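Staniforth Introduces Robotic Part Picking at Clesholm Plant

CLESHOLM, 6 July 2023 — Staniforth has begun moving the sorting of small turned parts at its Clesholm plant from hand work to robotic picking, the company announced. The first two cells will serve the kitting line, where bushings, discs and spacer blocks are gathered into sets before they go to assembly.

The change affects 13 employees who now share the sorting work across both shifts. Staniforth said no positions will be removed as part of the project. Five of the employees will train as cell operators, and the others will move to inspection and final assembly under an agreement reached with employee representatives in the spring.

"Sorting has always been the job people rotate out of as soon as they can," said plant manager Declan Wainwright. "It is hard on the wrists and the neck, and it leaves very little time for the checks our customers depend on. We want our people doing those checks."

Operators will be responsible for loading parts, clearing stoppages and deciding when a batch should be pulled for inspection. Each trainee will complete 40 hours of instruction, split between the classroom and the floor. Pay grades for the new role were set before training began, and employees who choose not to continue may return to their former grade without penalty.

Aleksandra Głowacki, who has worked on the kitting line at Clesholm and represents its employees on the site council, said the early discussions were difficult. Employees asked for written assurances on shift patterns and on who would be held responsible for a mixed batch.

"We got those in writing, and that made the rest of it easier to talk about," Głowacki said. "There are still questions about the night shift, where one operator may be looking after both cells. We expect an answer before November."

Programming for the cells is led by Igor Wróbel of the engineering group at Nikley, the company's sister site. His team prepares each picking routine in simulation before it is tried on the plant floor, and operators are invited to review the routines at that stage.

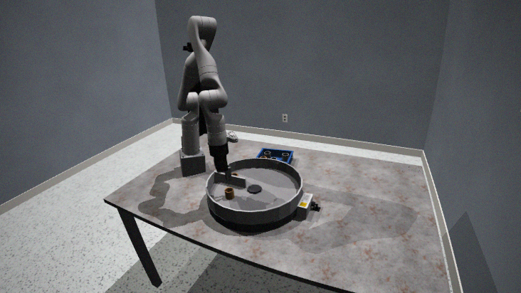

Several changes have already come out of those reviews, Wróbel said. Operators asked for a slower approach when the gripper works close to the wall of a tray, and for flat parts to be handled separately from upright ones.

Supervisor Darren Inskip will oversee the transition on the day shift. Hand sorting will continue alongside the cells until both have passed acceptance checks, and one bench will be kept in place after that for short runs and urgent orders.

Staniforth will report on the project to the site council in November. A decision on whether to extend robotic picking to its Gitby plant will follow that report.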